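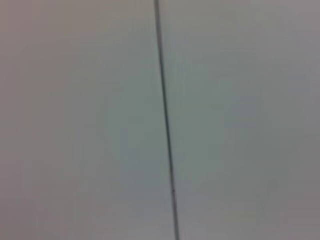
*Wrist camera view. One dark line, one tiny speck, and a great deal of gray.*

I have spent most of the summer arguing with a line.

Some background for those of you who come here for the bread posts. My day job is teaching a robot arm to do small things with its gripper, and the way we do it is the way most people do it now: somebody steers the arm through a task a few hundred times, we record what the cameras saw and what the joints did, and a network learns to go from one to the other. Then it goes off on its own and embarrasses us in front of visitors.

The arm has two cameras that matter. One looks at the whole table from a stand. The other rides on the wrist and looks at whatever the wrist is near. The wrist view is supposed to be the good one. Everyone says so, the papers say so, and if you take it away from the policy the success rate falls through the floor. What you find when you sit down and watch the wrist recordings, hour after hour, with a sandwich, is that a fair amount of the good view looks like the picture up top. Gray on the left, gray on the right, something going down the middle that could be a gap between two panels or a cable pulled tight. I've gone back and forth on it. Hilkka Kuusisto, who sits across from me and has better eyes, looked at it for a full minute and said "yes."

So the question I took on in the spring, in a fit of optimism, was this: what does the policy do with frames like that? Does it ignore them and lean on the table camera, or does it read something into them?

**The setup, quickly**

We had 700 demonstrations of the same family of tasks, recorded before I had any opinions about blur. I wrote a score for how much usable detail a wrist frame has. It's nothing fancy. You take the frame, throw away the slow changes in brightness and see what's left. A sharp view of a crowded table scores high. A foggy wall scores near zero. The frame above gets nearly all its points from the line, and I believe a very small amount from the speck.

Then I trained 4 versions of the policy:

1. Everything left as it was.
2. Low-scoring wrist frames dropped from training altogether.
3. Low-scoring wrist frames kept, but the wrist image swapped for flat gray.
4. Low-scoring wrist frames kept, with an extra input telling the network the score.

I called the score Skerico, after a misspelling in my notes that I can no longer trace. It has stuck. There is now a folder, and a column in a spreadsheet, and Clémence Chevalier said it out loud in a meeting without smiling.

My bet, written on the whiteboard in front of witnesses, was that number 2 would win. Bad data out, good policy in. I'd even drafted the sentence for the abstract.

**What happened**

Number 2 was the worst of the lot, and by enough that I retrained it with a fresh seed, and then retrained it again with a fresh seed and a bad attitude.

We ran 60 trials of each version on the real arm. The dropped-frames policy was fine at the beginning of a task and fine at the end, and in between it behaved like someone who walked into the kitchen and forgot why. It would get close to things and hover. Sometimes it backed off, came in again, and hovered from the other side for variety.

With the benefit of hindsight this is not very mysterious. The low-detail frames aren't sprinkled through the recordings like pepper. They bunch up. When the camera gets close to a surface its focus gives out, and getting close to surfaces is a large part of what a gripper does for a living. By throwing out the ugly frames I had thrown out a good share of the approaches. The network had never been shown what to do when the world goes soft, so when the world went soft it stopped and waited for better weather.

Number 3, the flat gray one, was the interesting one. If the blurry frames carry no information, swapping them for plain gray should cost nothing. It cost something. It did better than dropping them, clearly worse than leaving them alone. So there's something in there. The tilt of a line, a slow drift from warm gray to greenish gray, one side a bit darker than the other: I look at it and see fog, and the policy evidently gets a rough idea of where it is.

I'd like to say which of those cues it uses, and I can't yet. I tried the usual trick of covering up patches of the image and watching how much the output moves. On frames with a line in them, covering the line moves it a lot. Covering the upper corners moves it a little. Covering the speck does nothing I can measure, which saddened me, as I'd grown attached to the speck. I still don't know whether it's debris or a blemish or a feature of the thing itself. I went over the lens with a cloth twice, on the theory that it couldn't hurt.

Number 4 came out on top, by a small margin over number 1. I am being careful here. The gap is the size where one good afternoon could make it vanish, and Clémence has already asked me, in her very even voice, how many afternoons I have tried. (One. It was a good afternoon.) If you want to hear that telling the network "this image is mush" helps it, I think it probably does, and I would not yet put my car on it.

**Things that went wrong which are my own fault**

The score depends on exposure. I noticed this late. A dim but sharp frame could come out lower than a bright blurry one, so for the first batch of runs the "low detail" pile had some perfectly nice dark frames in it. All the results above are from after I fixed that. The ones from before it was fixed are in a folder named `do_not`, which I thought was funny at the time and which is now hard to search for.

I also picked the cutoff by eye. I scrolled through sorted frames until they started to look hopeless and put the line there. Then I asked Hilkka to do the same without seeing mine, and she put hers a good way lower. She is more forgiving of gray than I am. We reran version 3 with her cutoff and the damage shrank but didn't go away. I consider that the most solid thing in the entire project, and it exists only because she didn't trust me.

And the table camera got bumped partway through the trials of version 1. It was my elbow. We redid those.

**What I think now**

I used to treat sharpness as a stand-in for usefulness, mainly because it is for me. If I can't tell whether I'm looking at a seam or a wire, I assume the picture has failed. The policy doesn't need to know it's a seam. It needs to know that when the dark stripe leans this much, people tended to move that way. It's a lower bar than understanding, and a lot of blurry pictures clear it.

It does make me nervous about the filtering step that everybody runs on their datasets, us included. Ours used to be a script inherited from a project called Dendham, which dropped "corrupt or uninformative" frames before anyone laid eyes on them. I went looking for how it decided what was uninformative. It was a variance threshold, with a comment above it reading `# seems ok`. Every model we trained for a long while went through that. I've turned it off, and the next person who wants it on can come and have the conversation with me.

Next up is the same comparison with a proper spread of tasks. I have 12 picked out, including a couple where the arm spends most of its time nowhere near anything, which ought to be where the blur matters least. If version 4 still leads there, then my story about approaches is missing a piece. I'm hoping to have the runs finished in September, assuming the arm is free and my elbow stays out of it.

Meanwhile the gray frame is the background on my work laptop. Two people have asked whether the display is broken. Hilkka asked whether I'd made up my mind between the gap and the cable. I'm leaning cable this week.

Bread post on Sunday. The rye didn't rise.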